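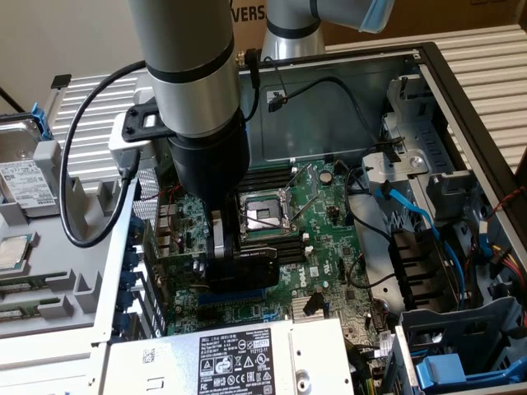

Graphics card and open tower

On the Canby list, in September, someone wrote:
> Does anybody still bake the Perrin rye from the old handout? Mine comes out gummy in the middle every time.

Oh, I do, and I'm so glad you asked! Mine was gummy for 2 years — I was slicing it the same evening (who can wait?). Now it sits in a towel overnight and I bake it longer than the handout says, until the crust is nearly too dark. I also switched to the coarser Ulter flour, which drinks up more water, so go slowly. Do write back and tell us how the next loaf goes!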